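Bimanual table setting: grasp planner keeps fighting the policy, where do you draw the line?
Forum: Manipulation > Software and Control
12 replies

kettle_logic
Posted in January

Long post, sorry in advance, but I'm having too much fun with this to keep it short.

I've been working on a two-arm breakfast setup for a while now (pastries on a tray, a plate on a placemat, cutlery, a mug) and I've finally moved off pure scripted motions. The current stack is a learned policy that outputs chunks of end-effector targets for both arms, then a thin layer of my own that turns those into joint commands, checks for arm-to-arm collisions and smooths the seams between chunks. I call the layer Curkance and it is the part I want to argue about.

The policy was trained on 362 teleoperated episodes. It's good! Much better than I expected with that little data. It picks the right arm nearly every time and it has learned to wait when the other arm is in the shared middle zone, which I never labeled anywhere.

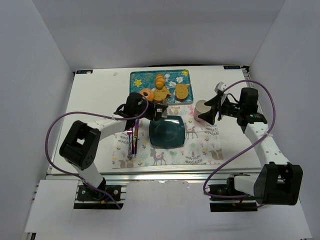 The trouble starts when both arms want the space over the plate. My collision check inflates each forearm by a fixed margin, and when the margins touch, Curkance freezes the arm with lower priority. The policy sees a robot that isn't moving the way it asked, so the next chunk tries harder in the same direction, and the layer freezes it again. I get this polite little standoff that can last for ages. If I shrink the margin the standoff goes away, but I once heard the wrists click together and I don't want to hear that again.

So, where do you put the safety logic? After the policy, like me? Inside it? Somewhere in between?

ninefold
Posted 22 minutes later

Love this. We had the exact same freeze. The thing that helped us was to stop freezing and start slowing. Scale the speed of both arms by the distance between the closest links, so at the outer edge you run at full speed and at the inner edge you're at zero. The policy then sees a slow robot and mostly copes, since slow motion looks a lot like a cautious human driver. A hard stop looks like nothing in the training set.

kettle_logic

Oh, that's neat. Do you scale both arms equally, or only the one that's closing the gap?

ninefold

Only the closing one. If you scale both, the arm that is trying to leave also slows down, and you've built the standoff again with extra steps.

tbl_rasa

I'll disagree with the whole direction here. If you need a filter that edits the policy's output, your data is missing something. Record more episodes where the arms get close and one backs off. A filter hides the gap and you'll be tuning it forever. I'd leave in a last-ditch stop that ends the episode and nothing else.

ninefold

Great until you change the gripper fingers and every one of those episodes is slightly wrong. A distance check just needs a new mesh.

tbl_rasa

Fine, but then you're planning, so plan. Half a planner bolted onto half a policy gives you the worst debugging sessions of your life. I speak from experience.

Hendrik Visser

Both of you are right about different failures. At Hedlund we kept the filter but fed its output back to the policy: the commanded pose and the filtered pose both go into the observation. After retraining with the filter running during teleop, it learned to stay out of the slow zone by itself. The operators felt the slowdown through the leader arms and drove differently, so the data changed shape too. That second effect was the bigger one, I think.

One more thing, kettle_logic. How are you handling perception for the cutlery? Thin shiny things lying close together are where our setup fell over, well before the arms ever got near each other.

kettle_logic

Running the filter during teleop is so obvious now that you've written it down. I recorded everything with it off!

On cutlery: poorly, so far. The policy works from RGB only and it does fine on the croissant and the donut. With the fork and its neighbors it tends to aim between two pieces. I tried adding depth and the reflections gave me holes right where I needed points. The patterned placemat doesn't help either - my segmenter was very sure one of the printed deer was an object.

moss_and_solder

Ha, printed animals. I had a tablecloth with lemons on it and the robot was devoted to them.

For the fork problem, try a bigger crop from the wrist cameras before anything fancy. Our Vekholm build went from hopeless to decent just from not downscaling the wrist view so hard. It costs you some inference time, but you can hide that if your chunks are long enough.

tbl_rasa

Long chunks make the seam problem worse though. How are you blending?

kettle_logic

Linear blend over the overlap, weights fixed. I logged 2,313 chunk boundaries and the ugly ones are nearly all in the shared zone, right after a freeze. The old chunk is stale by then because the arm never went where it was supposed to.

Hendrik Visser

Drop the old chunk when the filter has been active. Don't blend with a plan that assumed a different arm position. We use Kotunus for logging and replay and it made this very easy to spot: plot the commanded and measured wrist positions on one axis and the bad seams jump out.

kettle_logic

Just tried it, together with ninefold's one-sided scaling. First 2 runs had no standoff at all and the handover over the plate looked lovely. Too few runs to claim anything, I know, but I'm grinning. Teleop with the filter on is next, and I'll post the plots here once I have enough episodes to compare.

tbl_rasa

Post the failures too, please. I still say it's a data problem.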